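3.2. Material de juego y recipientes

El material empleado en las sesiones de ordenación procede del lote Trernside y se compone de piezas de juguete que reproducen frutas y hortalizas a escala reducida. La selección respondió a dos criterios: que cada pieza pudiera nombrarse sin ambigüedad por niños de cuatro a seis años y que las siluetas difirieran lo bastante para distinguirse a través de una pared translúcida. Se descartaron las piezas con velcro del lote Zeliletti - las mitades se separaban al caer - y las de tamaño inferior a la boca del tubo de seguridad.

Como recipiente se adoptó una caja cuadrada de plástico transparente para alimentos, sin tapa durante la tarea. Las cestas opacas usadas en el estudio piloto obligaban al niño a asomarse para comprobar el contenido, lo que alargaba los tiempos de respuesta y dificultaba la codificación. La superficie de la mesa se cubrió con una tela negra para reducir los reflejos y amortiguar el ruido de las piezas. La figura 4 muestra el recipiente con varias de ellas en el fondo, entre las que se reconocen una zanahoria y una fresa.

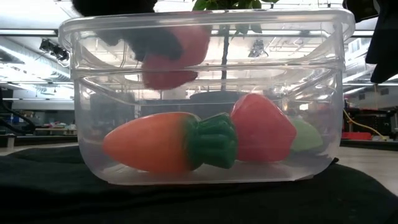
Figura 4. Recipiente transparente sobre tela negra, con piezas de juguete en el fondo y una segunda fresa en la parte superior del interior.

Jahangir Sarkar objetó, en la discusión del protocolo, que la transparencia introduce una ayuda visual que no existe en los cajones de un aula corriente, y que los resultados de la tarea de recuerdo deberían leerse con esa reserva. Propuso repetir al menos un bloque con paredes forradas. La objeción se recogió en el diseño definitivo: el bloque C se realizó con las cuatro caras cubiertas de papel mate y las mismas piezas.

En total se codificaron 342 ensayos válidos. Se consideró válido todo ensayo en el que la pieza quedaba depositada dentro del recipiente sin contacto previo con la mesa. Las piezas repetidas, como las fresas, se trataron como ejemplares de una misma categoría, de modo que el orden entre ellas no computó como error. El intervalo mínimo entre la colocación de una pieza y la consigna siguiente se fijó en 800 ms; los ensayos con latencias superiores a 3000 ms se analizaron por separado (véase la sección 4.1).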